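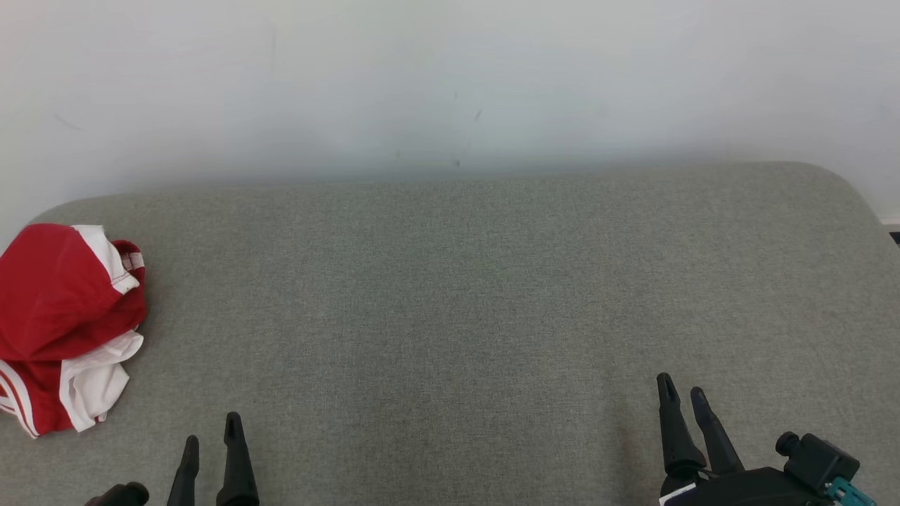

Gray upholstered surface, likely seating, against a white wall.

Report on the Visit to the Rollach Aquatic Nursery, Ukton

Nov 18, 2003

Members of the society were received at the Rollach nursery by the manager, Siamak Mazandarani, who led the tour of the plant house and the fish room. The nursery has supplied aquarium plants and tropical freshwater fish to the trade since 2000 and does not normally open to the public.

The plant house holds 39 growing troughs. Most stock is grown with the leaves above the waterline and moved under water shortly before sale. Mr. Mazandarani advised that crypts and swords raised this way will often drop their first leaves in a home tank, and that buyers should leave the roots alone until new growth shows. Members asked about lighting. The nursery relies on daylight from June until early fall and adds fluorescent tubes for the remainder of the year. Algae is worst in the weeks when the tubes are first switched on, and feeding of the troughs is cut back during that time.

The fish room contains 276 tanks on a shared water system divided into two loops. New arrivals are kept on separate filters and are not offered for sale until staff are satisfied that they are feeding. The drain line beneath the lower racks was being replaced, so the breeding section could be viewed only from the doorway.

Sinéad Tully, who is in charge of water treatment, gave a short talk on tap water in the Ukton area. It is hard, and the nursery blends it with filtered rainwater for tetras and dwarf cichlids. Livebearers receive it without blending once the chlorine has been removed. Ms. Tully recommended that members test at home before buying any conditioner, and supplied a printed sheet of her blending ratios. Copies are held with the society's library.

Plants ordered during the visit may be collected at the next regular meeting. Members should bring their own lidded containers.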